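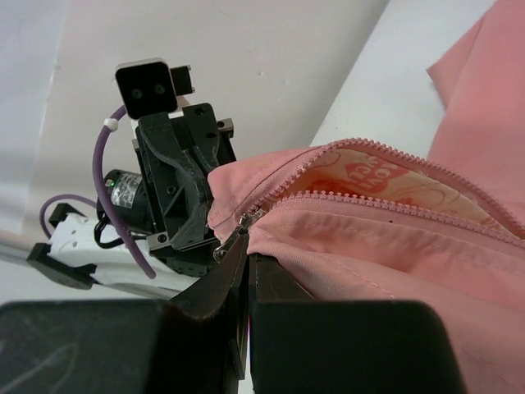
Pink zippered pouch, partially open, with printed lining.

Vellden Housekeeping Guides
Care of Fabric Pouches: Opening, Emptying and Closing

Small fabric pouches issued with the Vellden travel set should be emptied and checked before storage. The procedure takes 6 minutes per pouch.

1. Place the pouch on a clean, flat surface.

2. Hold the fabric beside the end of the zipper track with one hand. Take the metal pull between two fingers of the other hand and draw it along the track - never across it.

3. If the slider catches, stop. Move it back a short distance, smooth the lining away from the teeth and try again.

4. Remove all contents and check the seams of the lining. Printed linings should be wiped with a damp cloth and left open for 30 minutes.

5. Treat small marks on the outer fabric with mild soap. Do not scrub along the stitching.

6. Close the zipper fully and store the pouch flat.

Pouches with missing teeth or a loose slider should be returned to Humaira Virk, Room 166.

Revised March 18, 2024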